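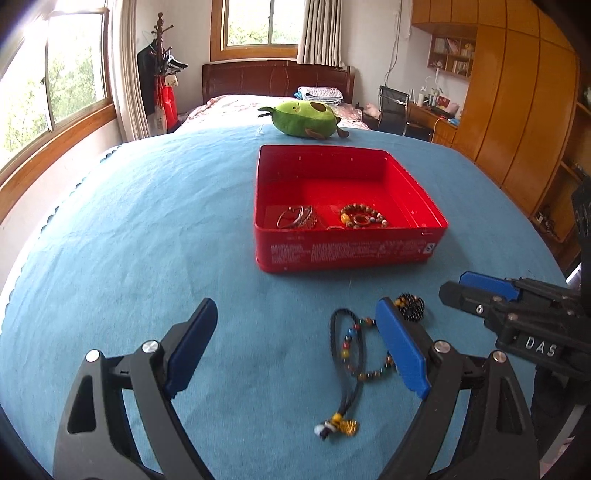
Why does the bridge load rating sheet show the old posted limit after I've saved the new one?
The sheet reads from the last approved inspection. A limit you've saved stays in draft until a reviewer signs off on it, and until then both the sheet and the county map go on showing the earlier number.

Ticket 1149
Product: Olon Asset Register, bridges and culverts module
Opened by: Vemier Public Works
Handled by: Jonatan Sjöberg
Opened: December 2023
Status: Resolved, one item carried over

Reported problem
We re-rated the creek bridge on Estow Road after the deck repairs and put the new limit in on Monday. The entry screen shows it fine. When we print the load rating sheet, or when the plow supervisor opens the map in his truck, it's the old limit every time. I've logged out, logged in, tried the other browser, and had a coworker try it from her desk. Same thing. We have a paving contractor asking which trucks he can send over, so I'd love to get this straightened out soon.

Reply 1, Jonatan
Good morning, and thank you for trying it from a second desk before writing in, that saved us both a step. I looked at your record and the new limit is there, safe and sound, sitting in draft. Would you open the bridge, go to Inspections, and tell me what it says next to Reviewer? I have a hunch, but I'd like to hear what you see on your end before I go poking at anything. For the contractor, please go by the signs standing at the bridge until your engineer tells you otherwise.

Reply from Vemier
Reviewer says Hoàng, with a gray dot. She moved over to the water department in July.

Reply 2, Jonatan
Well, there we are. The gray dot means the account is inactive, so the approval request went to a mailbox with no one behind it. The register doesn't warn you when that happens – it really ought to, and I've put that in as a request with our developers.

To move it along, please do the following:
Go to Settings, then Roles, then Bridge Reviewers.
Take Hoàng off the list and add whoever holds that job now. It has to be someone with engineer rights.
Go back to the inspection and press Resend for Review.
Once it's approved, press Rebuild Map Layer. With the number of structures you have (around 200, counting culverts) that should take a few minutes.

Don't delete the draft and type it in again, please. The repair photos and the rating worksheet hang off that draft, and they'd go with it.

Reply from Vemier
Done. Our new engineer approved it after lunch and the printed sheet is right now. The map in the office is right too. The truck tablet still has the old limit.

Reply 3, Jonatan
Wonderful, we're nearly home. The tablets keep their own copy of the map so they'll work out past the cell towers, and they only pick up a new one when they're on the garage Wi-Fi with the app open. Could the supervisor park it inside, open the app, and pull down on the map until the little wheel spins? If it still shows the old limit after that, send me the version number from the About page and I'll dig further.

Reply from Vemier
That did it. All 3 tablets match the sheet. While we were at it we found two culverts out by the gravel pit waiting on Hoàng as well, so those have been resent.

Closing note, Jonatan
Glad to hear it, and good catch on the culverts. I ran a check from our side and didn't find any other drafts assigned to an inactive reviewer in your register. The warning for inactive reviewers is carried over as a feature request, and I'll write to you when it has a release attached – it may be a while, as the developers are deep in the pavement module until spring. If the contractor needs the limit in writing, the printed sheet now carries the approval date at the bottom left.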